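Aug 12, 2025

Back from the club with glue on my good shorts. Seven weeks we have had the hand, and tonight it was asked to hold a bag by its straps, a thing I have managed without funding since I was four.

I should put down where we stand before I forget. Keleo is what we call the control program, and it is now at version 39, which is version 38 with my mistake taken out and a new one put in. The Dallero meet wants every team to show a grasp, a hold and a clean release. The grasp we have, on a good night. The hold we argue about. The release is my department, so the less said the better.
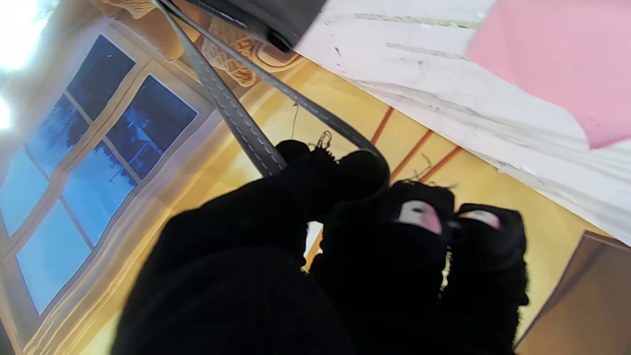
The grip plan was mine as well, and I am going to be smug about it for one paragraph because I doubt I will get another. Everyone else wanted to grab the body of the bag. I said go for the straps. They are gray fabric, the two of them come together in a V, and the fingers can close where they meet. The knit covers give a bit more bite than bare plastic did in July, although they are fuzzing up badly and I spent part of the evening picking fluff off my sleeve. I wrote "straps – told you" in the log and then crossed out the second half, since the log goes in with our entry.

The rest of the evening was spent on finger timing. Keleo sends the thumb its command first and the other four a moment later, and the moment is a number I typed in one night when I was hungry. It has never been tested. I raised the number by 2 and then lowered it by 2, and wrote both down so that it would look like work. We are up to 121 entries in the log. A fair few of them say "see above."

There was also the usual fight over the open pose. The rules say the hand must finish open, and they do not say how open.
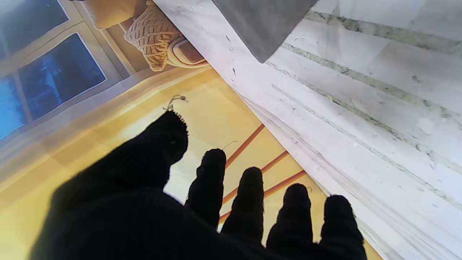 My side says spread everything as wide as it will go, so that a judge at the back can tell. The other side says a wide spread is hard on the tendons and we have no spare set until the Aksoy order comes. They are probably right, which I did not mention at the time. We settled on wide for the judges and halfway for practice, and now I have to write two poses where there was one.

Stevville has entered again this year. I hear their hand can fold a towel. I can't fold a towel, or not so you'd want to look at it.

To do: order more thread, fix the thumb delay, write the halfway pose, soak the shorts.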